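Project notebook, party factions reading and coding group
March, late morning, upstairs room at Cellanwood

Picking up where I left off before lunch got in the way last time. I have now been through 49 of the 92 branch minute books from the Marinho district, and I want to put down what I think before Siriporn gets back from the archive and (very kindly) takes it all apart.

The main trouble is still the word "faction." When we wrote the first coding sheet, Nattawut and I took it to mean any group inside the party that met separately and voted together more than once. That sounded fine over coffee. It sounds a good deal less fine once you are reading minutes kept by a branch secretary who plainly disliked half the room and wrote "the usual people" whenever they objected. Who were the usual people? In the first three books I could work it out from the seconders. In the fourth he stopped writing down the seconders.

So I went back to the sheet and split the old column in two. Column A is for groups the minutes name, under any name at all, friendly or rude. Column B is for groups we put together ourselves from the voting record. Ynyr pointed out that B depends on how many divisions a branch held in the first place, and a quiet branch will always look united on that measure. He is right, and I should have seen it in the fall when I was so pleased with the unity scores. I've added a line at the top of each record for the number of recorded divisions, and anything with fewer than 11 gets marked "thin" and stays out of the comparison for now. We can argue about the cutoff later. I'm not attached to it.

A nice find this morning: the Trokska branch kept two sets of minutes for the whole of one selection fight, one in the regular book and one on loose sheets folded into the back cover. The loose ones give the candidate meeting as "adjourned for want of a chair," and the regular ones say it closed in good order with thanks to the hosts. I read both aloud to Nest and we laughed for quite a while, and then she asked which one I was going to code, and I didn't have an answer. 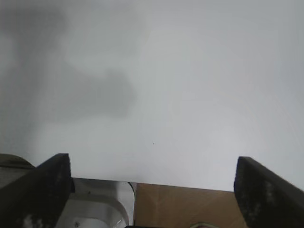

My feeling for the moment is that we code both, as separate sources for the same meeting, and put a flag on the pair. It makes the file a little untidy and Houshang will grumble when he comes to merge it, but if we pick one now we'll have forgotten we picked by the summer. I've used the suffixes r and l (regular, loose). Please don't use 1 and 2, as those already mean first and second ballot elsewhere in the file and I have made that mistake for all of us.

On the bigger question, which is whether the factions followed the regional leaders or the other way around, I keep changing my mind. The Grodine books look like a clean case of leaders first: the group has no life in the minutes until its man is put up for the executive, and when he loses it drops out of sight again. Trokska reads quite differently. The same families and the same street names turn up behind three different candidates, and I'd say the candidates were borrowing the group. Nattawut thinks I'm making too much of the street names. He may be right — I grew up in a town where you could guess a vote by the side of the creek, and I do tend to go looking for creeks.

Siriporn's suggestion, from her note last week, is to score leader dependence on a scale of 0 to 100. I love her dearly but I don't believe any of us can tell a 60 from a 65 out of a minute book. I'd go for four steps with a written rule for each. I drafted them on the back of the Grodine index and will type them up tonight, once I can read my own hand.

Double coding: Nest and I both did the same five books blind. We agree nicely on column A. Column B is poor, and most of the trouble comes from abstentions, which she counts as a signal and I had been skipping. Having talked it through I now think she has the better case, at least where the abstainers are named. That means going back over my earlier books, sigh.

To do:
Type up the four steps and send them around.
Recheck abstentions, Grodine first.
Ask Houshang whether the merge can take paired sources without breaking the branch codes.
Find out from Ynyr where the missing second Marinho volume went. He had it in his bag before the holidays and swears he gave it to me.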